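Brallum Automation Forum > Small cells and benchtop arms > Wrist camera and three-finger gripper, my setup notes

farzad_f
Finally have the Grurmont cell running the way I want, so I'm writing it all down before I forget (and because I've had way too much fun with it this month). It's one arm, a three-finger gripper and a small camera at the wrist. The job is picking up soft white textured pieces and putting them in a tray.

Biggest gain so far was finger pads. I swapped all three as a set and then ran the full grip calibration again from zero. I'd been changing one pad at a time and chasing a crooked grip for weeks! Current count on the new set is 1,829 cycles and the grip is still centered.
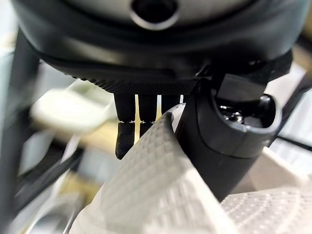
After the pads I moved on to closing force. Soft stuff wants a slow close and a low limit. I have mine at 9 newtons, with a short pause before the lift so the piece can settle. Faster than that and I get creases, and then the vision check throws it out.

zohreh_n
Love this, thank you for writing it up!! What do you clean the pads with? Ours go slick after a couple of shifts and the pieces start sliding on the way up.

farzad_f
Damp lint-free cloth, then a dry one. No solvent on mine.

Siddiqui_S
I'd push back on the solvent thing. We wipe with isopropyl at every changeover in Drodville and our pads last fine. Water alone never got the lint film off for us. Depends on the pad compound, so ask whoever made yours.

farzad_f
Fair. I ruined a set with alcohol two years ago, but that was a different rubber, so maybe I'm holding a grudge. I'll try it on an old pad tonight.

amir.rahimi
Great numbers, but I don't agree about swapping all three every time. If one is worn and the other two measure the same as new, that's two good pads in the trash. I keep a caliper at the cell and write the thickness on a card.

zohreh_n
@amir.rahimi do yours really wear unevenly? Ours go down together.

amir.rahimi
Very. The one that touches first always goes first. Could be my approach angle, now that you ask.

Siddiqui_S
Check your wrist zero before anything else. Ours had drifted after a crash and one finger was doing all the work. Took 5 minutes to fix once we looked.

farzad_f
Yes!! Also check the camera bracket screws while you're in there. Mine backed out a little and every pick was off to one side. Thread locker, the weak kind, and a paint mark across the head.

amir.rahimi
OK, wrist zero was off. Re-taught it and I'm at 61 picks with no drops. Still keeping my caliper card.

zohreh_n
Ordering a full set of pads and a caliper. Will post wear readings in October.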